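Lohnt sich ein Filterhahn neben der normalen Armatur?

Gundbridge
Mein Vermieter will einen zweiten Hahn für gefiltertes Wasser einbauen, Umlage 300 Euro. Angeblich schmeckt der Tee dann besser. Ich glaube das noch nicht. Hat jemand Erfahrung?

Rezende
Haben wir im Büro, Küche siehe Bilder. Geschmack – na ja. Blind getestet, kein Unterschied. 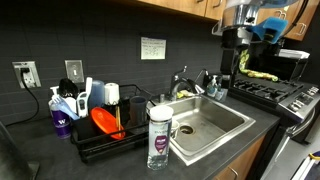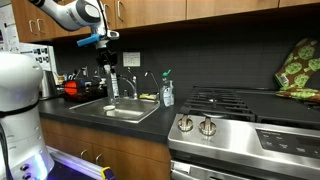
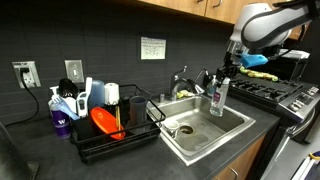
Feltus
Kommt auf die Härte an. Bei uns 25 Grad dH, da merkt man schon was. Kartusche alle 12 Monate wechseln, sonst bringt es nichts. Und lass dir die Umlage schriftlich begründen!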